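The dark load

I have been doing laundry the same way for most of my adult life and I changed it in October. I said a while back that I would write it up once I'd stuck with it for a bit, and it is now December, so I'm calling that a bit.

The old way was one tall hamper in the bedroom closet. Everything went in, and when the lid wouldn't close I carried it down the hall and did as much as I could stand to do in one go. That usually meant two loads washed, one of them dried, and the other one found the next morning and washed again. Folding happened on the bed and then had to be moved off the bed at night onto a chair. From the chair it got worn, mostly, without ever going into a drawer.

The tall hamper was the main problem. You can't see what is at the bottom of a tall hamper. I had a pair of hiking socks down there for so long that I had replaced them. It also held too much, well over what the machine takes, so I never knew if I had one load or three until it was all on the floor.

So the hamper went to the thrift store and I got a wicker basket. It is wide, rectangular and cream colored, with a thick rim, and it came from Grinditz, the housewares place on the edge of Wondville that used to be a carpet warehouse. I went in for a dish rack. The baskets were stacked by the door and I bought one and forgot the dish rack, and had to go back.
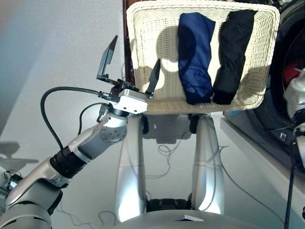
Navy and black, side by side in the basket.

What I like about the shape is that I can see everything in it. The bottom is flat and wide, and two folded things can lie next to each other without one of them ending up on top. I use it in both directions, dirty clothes in and clean clothes out, which I know some people don't approve of. My mother kept separate baskets and would not hear of mixing them. I wipe it out with a dry cloth in between and I haven't noticed any difference.

It isn't lined. Grinditz had lined ones, with a cotton insert that ties on at the corners, and they cost more and I would have had to wash the insert. I did worry about the weave snagging things. So far the only thing it has caught is a loose-knit cardigan, by the cuff, and I worked it free with a crochet hook. I now put the cardigan in a mesh bag, where it should have been to begin with.

The basket sits on a wooden stand beside the washer. I had the stand already. It was a plant stand in the old apartment and then it held a printer. It puts the basket up at a height where I don't have to bend down with every item, and that has turned out to matter more than anything else I did. My back is fine, I should say, but bending 9 times for one load of shirts is the kind of thing that makes me leave the rest for later.

On sorting. I read a lot of laundry advice before starting this and most of it wanted me to have more piles than I have clothes. I live by myself and I work from home most of the time. I don't produce a load of delicates. I have settled on darks, everything else, and towels, and I only do one of those at a time. The basket is the measure. When the darks cover the bottom and come up to the rim, that is a load. I don't press them down to make more room.

Darks are the biggest category by a long way. I didn't know how much navy and black I owned until it was all in one place. In lamplight they are the same color, and I have gone out in one navy sock and one black sock more than I would like to admit. I fold them by the window now, and I keep navy to one side and black to the other as I take them out. It's a small thing but the sock drawer is better for it.
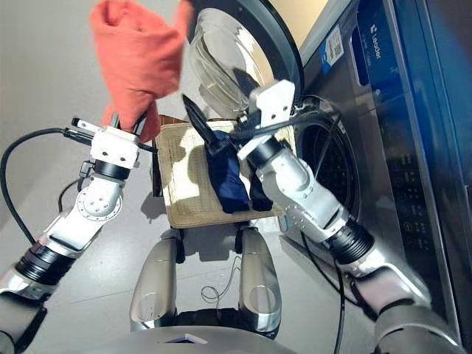
Lorna Pickett

Then there is the orange cloth problem. I have a few things in a sort of salmon orange, all bought in the same summer when I evidently thought I would be a person who wore that color. They do not belong with the darks and they don't really belong with everything else either. The first time I washed one of them with white pillowcases, I got peach pillowcases. I still have them. They are in the guest room, and guests have been polite.

Now anything orange gets picked out before the door is shut. I go through the basket by hand, one item at a time, straight out of the basket and into the drum, and anything that shouldn't be in there gets lifted out and hung over the side of the tub sink until its turn comes. It takes a couple of minutes. I check pockets at the same point. Since October I have found a receipt from the hardware store on Watance Road, a guitar pick (I don't play guitar), and enough tissues that I should have learned by now.

I also turn the jeans inside out and do up the zippers. I had always heard that you should and had never done it. The black pair looks less gray at the knees than the last black pair did at this age, so I am going to keep doing it.

The washer is a front-loader with a steel front. I had some trouble with it in the spring when it stopped draining, and I got as far as pricing a new one. The one I wanted was $497 on sale, without delivery, and then I called Bergmann Appliance Repair on the advice of a neighbor and they came out and cleaned the filter. That was the whole repair. There was a hair tie in it, and a coin, and a gray paste I would prefer not to think about. The repairman showed me where the little door is, at the bottom, and told me to open it once a month with a towel down on the floor. I now do that on the first of the month, along with changing the furnace filter if it needs it. The towel is not optional. I tried it without one once.

He also told me to leave the washer door open between loads so the rubber seal dries out, and to use less detergent. I had been filling the cap. He said to go to the first line, and for a small load not even that. I was doubtful but I tried it and the clothes come out the same, and the towels are softer. The bottle I opened in October is still going.

Cold water for the darks, always. Warm for towels. I add a second rinse for the towels if I am not in a hurry. I don't use fabric softener anymore, and I don't use dryer sheets either, mostly because I ran out and never got around to buying more.

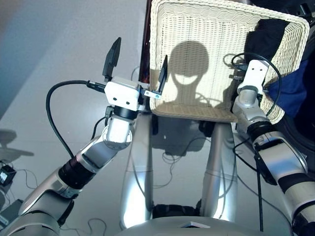

Posted by Lorna Pickett in House & Home

As for folding, I had a rule in my head that it should be done on a big flat surface, and the only big flat surface I have is the bed, which is at the other end of the house. So the clean clothes would travel down there in a heap and wait. These days I fold standing up, right there in the laundry room, and put each thing back into the basket when it's done. Shirts get folded in thirds the long way and then rolled loosely. Pants get folded in half and then in half again. It isn't store folding. Some of it droops. But it goes into the drawer, and it comes out of the drawer without much of a crease.

Tipping the basket toward me helps when I get down to the last few things. The socks go into the corners every time, and they are always black ones. A light-colored basket is good for this. I had a dark gray plastic one in college and lost things in it constantly.

Not everything gets folded on the day. Some evenings I get as far as drying and then the basket sits there with a couple of crumpled things left in it overnight. I used to count that as having failed at it and would then avoid the whole room. I have stopped minding. Two shirts in a basket take less than a minute in the morning while the coffee is going.

I keep a notebook in the laundry room, on a string, next to the light switch. It was meant for grocery items but I write down the water meter reading at the start of each month, out of curiosity. It was at 3,859 when I began. I can't tell you what I've saved. I also started watering the hedge that month, so the numbers are no use for comparing anything. I keep writing them down anyway.

A few things I tried and dropped. I tried a set day for laundry and it didn't suit me. I tried cold water for the towels and they smelled. I tried those wool dryer balls, which work all right, but they are loud, and the dryer shares a wall with the room where I take calls. I gave them to my sister, who has a basement.

What I would still like is a shelf over the washer for the detergent and the stain stick, so that they aren't on the windowsill. I have the brackets. I have had the brackets for 5 months. I need to find out what is behind that wall before I drill into it, since the pipe for the upstairs bathroom comes down somewhere along there and I don't know exactly where.

Somebody asked in the comments on the pantry post if the basket squeaks. It does, a little, when it's full and you pick it up by the rim. I don't hear it anymore. Grinditz had a smaller one in the same weave when I went back for the dish rack, and I am thinking about it for the towels, but I want to measure the linen closet first. I'll put the measurements in the next post, along with what I end up doing about the shelf.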